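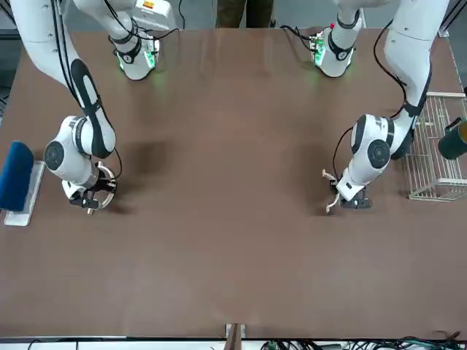
## 4. Recording your first batch

Before you start, read the sales sheet for Workier again and lower your hopes. It says 48 demonstrations are enough for a simple pick-and-place task. We needed 400 before the arm stopped grabbing at air, and I would still not leave it alone.

1. Bring both arms to the start pose, grippers over the table and well apart.
2. Check that the lights on both bases are green. Green means the arms have power. It does not mean they are calibrated, whatever the status page claims.
3. Keep cables clear of the elbows through the full reach.
4. Put out one object. Vary its position between takes by more than feels necessary.
5. Press **Record**, do the task at a normal pace, press **Stop**.
6. Watch the replay. Delete the take if you hesitated or regrasped.

> **Caution:** Stay out of reach while the arms return to the start pose. The soft stop is slow. Use the red button on the wall.

**Note:** The "auto-quality" score is close to useless. Lutz Oltmanns went through 256 takes it had passed and threw out a good share of them. Score by eye.

**Note:** Do not pad the set with mirrored copies. The software counts them as new examples and the progress bar looks great. The policy gets no better at the left side.

When the batch is done, export it and go to section 5.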